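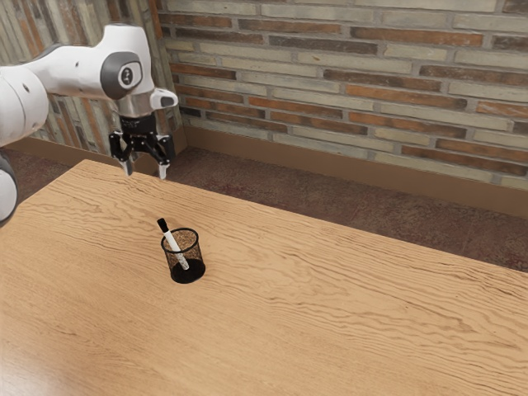
Support > Halász for Learners > User Guide > 4. Setting Up Your First Study Deck

6 min read

4. Setting Up Your First Study Deck

Use this section after you have installed Halász and signed in. It covers choosing a course, setting your daily load, turning on audio, and running your first review. If you are moving over from the older Bornora word trainer, read 4.6 before you do anything else.

You will need:
- a Halász account with a confirmed email address
- 800 MB of free space if you plan to keep the audio offline
- headphones or a speaker
- a microphone, only if you want the speaking cards

4.1 Choose a course

1. Open Halász and select Courses from the side menu.
2. Pick the language you want to learn. The examples in this guide use Hungarian.
3. Select a level. Starter assumes you know nothing. Returning assumes you can read a short postcard and order food.
4. Select Add to My Decks.

The Starter course has 1201 cards in it. You will not see them all at once. New cards are released in the order the course editor, Luana Coutinho, has set, and each card stays locked until the words it depends on have been introduced.

Note: Placement is optional. If you skip it, you can still take it later from Courses > Placement. Taking it later does not erase your review history.

4.2 Set your daily load

1. Open the deck and select Settings.
2. Under New Cards, enter how many new cards you want each day. The default is 10.
3. Under Reviews, enter the most reviews you are willing to do in one day. The default is 100.
4. Select Save.

Leave the defaults alone for the first two weeks. Reviews build up behind new cards, so a load that feels light on the first day can be three times as long by the tenth. If you fall behind, set New Cards to 0 and keep doing reviews until the queue is clear.

Caution: Do not use Reset Schedule to get rid of a backlog. It returns every card in the deck to the unseen state, and it cannot be undone. Use Spread Reviews instead, found in the same menu.

4.3 Set up your keyboard

Typing cards expect correct accents. In Hungarian, the short ö and the long ő are different letters, and so are ü and ű. Halász marks the wrong one as an error unless you change the setting.

1. Select Settings > Typing.
2. Choose one of these:
 On-screen accents -- shows a row of accented letters under the answer box.
 System keyboard -- uses whatever keyboard layout your device is set to.
 Lenient -- accepts plain letters and shows you the correct spelling afterward.
3. Type a few words in the test box and check that the letters come out right.

Lenient is fine for the first unit. Turn it off by unit three, where pairs of words that differ only by an accent begin to show up together.

Note: On some tablets the on-screen row covers the Check button. Turn the tablet to portrait, or close the system keyboard first.

4.4 Turn on audio

1. Select Settings > Audio.
2. Switch on Play on Reveal. The recording plays when you turn the card over.
3. Choose a voice. Hungarian has two. You can also select Alternate, which switches between them.
4. To study offline, select Download All and stay on this screen until the bar is full.

The download comes in parts. If it stops, select Download All again and it picks up at the last complete part.

Slow playback is on the small turtle button. It lowers the speed without changing the pitch, but vowel length is harder to judge at slow speed, so listen at normal speed at least once before you answer.

4.5 Run your first review

1. Select the deck, then Start.
2. Read or listen to the prompt. Say the answer out loud before you turn the card.
3. Turn the card by pressing the space bar or tapping anywhere on it.
4. Grade yourself:
 Again -- you didn't know it, or you guessed.
 Hard -- you got there, slowly.
 Good -- you knew it.
 Easy -- you knew it at once and don't need to see it soon.
5. Go on until the Done screen appears.

Most learners should press Good most of the time. Pressing Easy on a new word pushes it out nine days, and that is usually too long for a word you met this morning.

If you press the wrong grade, press Z to go back one card. Halász keeps only one step of undo.

Speaking cards work the same way, except that you record yourself first and then hear the two recordings one after the other. Your recording is not graded, and it is deleted when you close the session.

4.6 Bringing in words from Bornora

1. In Bornora, select Export > Word List and save the file.
2. In Halász, select Decks > Import and choose the file.
3. Check the preview. The foreign word should be in the left column and the translation in the right. If they are reversed, select Swap Columns.
4. Select Import.

Caution: Import before you start the matching Halász course. If you import afterward, words that appear in both will be listed twice, and you will have to merge them one by one.

Bornora exports do not carry review dates. Imported words arrive as new cards, and they count toward the daily limit in 4.2. To move well-known words ahead, select them in the card list and choose Mark as Known.

4.7 If something goes wrong

Error 487 on import: the file was saved in an encoding Halász can't read. Open it in a text editor, save it again as UTF-8, and repeat the import.

Accents show as boxes or question marks: same cause, same fix.

No sound: check that Play on Reveal is on, then check that the device is not in silent mode. The turtle button is gray when a card has no recording.

Cards due yesterday are missing: check the day rollover time in Settings > General. The default is 4 a.m. After travel across time zones, some cards may show up a day late.

Next section: 5. Making Your Own Cards

Section edited by Effie Skinner

14 shares | 3 comments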